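Neighborhood Listening Partners Wanted

Murkidton Together is looking for residents to join us as paid listening partners this June, and we would be so pleased if you were one of them. Over the past year we have heard from more than 1000 people about buses, rent, the courts and the schools, and now we need neighbors who can help us take those conversations deeper, one porch and one kitchen table at a time.

You don't need a degree or any experience in public policy. If you like people, can sit quietly while someone finishes a thought, and live in Murkidton or the Painemal blocks, please think about applying (and if you speak a second language at home, do tell us, as we would love to have you).

Partners work in pairs and host small evening gatherings, usually starting at 7 p.m. and lasting 2 hours. You will be paid $125 for each gathering, and we cover child care and bus fare on top of that. Training takes place at our Ikau Street office, with supper provided.

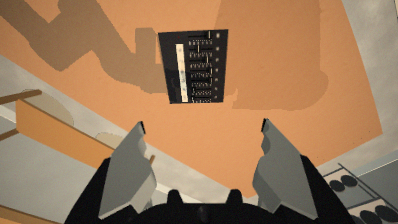 After each gathering you will write up a page or two of notes in your own words, which go to our program director, Prys Rowlands, and then into the report we share with the city council. Names are always left out.

To apply, stop by the office or the front desk at the Tukutell Library and ask for a form. Tell us a little about your street and what you would like to see change there. Prys reads every form and will call you back.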